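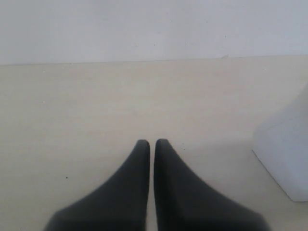

Stiker Releases Grasping Results From Wrist Camera Study

2018-08-28

Stiker has released the results of a study on teaching a robot arm to pick up pale objects from pale tabletops, using only the view from a small camera at the wrist. The work was done with Joler, which built the gripper fingers.

The method, called Hatari, was trained on 1040 recorded grasps. It learns from changes in shading as the gripper moves in, and it does not use a depth sensor or an overhead camera.

In testing, the arm made 101 attempts on white and off-white items it had not been trained on. It failed on 42 of them with the earlier Bolger method. With Hatari, given the same 101 attempts, it failed on nine. Most of those failures came when an item sat near the side of the camera's view and the fingers closed too early.

Stiker plans to repeat the tests under dimmer lighting and will publish the training recordings in December. Requests for early access can be sent to the Stiker press office.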